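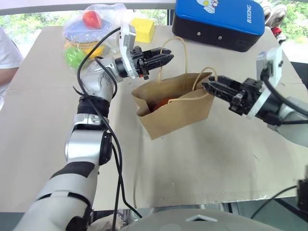 I have a drawer full of paper shopping bags, and I'm going to defend it. It's the deep one under the toaster, the one a sensible household would use for pans, and on a good day it even closes. My family calls it the bag situation. I call it being ready for anything!

It started in May, when we were clearing out the playroom and I ran out of boxes before lunch. I grabbed the closest thing, a plain brown bag with twisted paper handles from Asell (the housewares store in Pliltadbridge, where I go for one dish towel and come out with a lamp), and started dropping toys into it. It stood up on its own on the table. It stayed open. I could work with one hand and hold a coffee in the other, and I got more done in that hour than I had in the whole month before.

If you've ever tried to pack toys into a clear plastic bag you'll know why I was so pleased. I do love a see-through bag for some things, mostly because a kid can spot the red ball and stop yelling for it. But it slumps. You put a ball in, the top flops over, a lid slides out the side, and you end up holding the thing open with your chin. These days the clear bags are for toys that are staying in the house, and the brown paper is for anything leaving it: hand-me-downs, school sale stuff, the birthday present we're bringing to a cousin.

Now, handles. I have opinions about handles. The flat ones, glued on like a strip of tape, are fine for bread. The twisted ones are what you want, and if you're loading the bag by yourself, hook one with a finger and pull it gently outward so the mouth stays wide. Let go and the sides drift back together, right when you're lowering in something with corners. I also fold the top rim down an inch on the inside if the bag is a flimsy one, a trick I picked up while wrapping 114 party favors for the end-of-year picnic (never again, by the way, I still find ribbon in my shoes).

Packing order matters more than I'd like. Flat and heavy goes first, so puzzles and boxed games lie on the bottom, and then the odd shapes get tucked around them. Foam cubes are wonderful. They weigh nothing, they fill a gap, and they keep a toy car from rattling around on the drive. Small round things go in last, or they'll sink to the bottom and you'll be fishing for them with your whole arm in the bag.

I did try being grown-up about it. I bought a Hoani folding crate for $18, very handsome, and it now holds potatoes. Then I bought a set of Mallamine bins with snap-on lids, and they're great, except that you can't hand one to a neighbor and say keep it. With a paper bag, you can! It goes off with the toys inside and comes back full of tomatoes, or it doesn't come back at all and I don't mind a bit.

My one rule is that a bag with a torn handle goes straight to recycling. I used to save those too, until a whole tea set went down the front steps. As of this morning there are 11 in the drawer, all in decent shape, plus a very nice striped one I'm not letting anybody use.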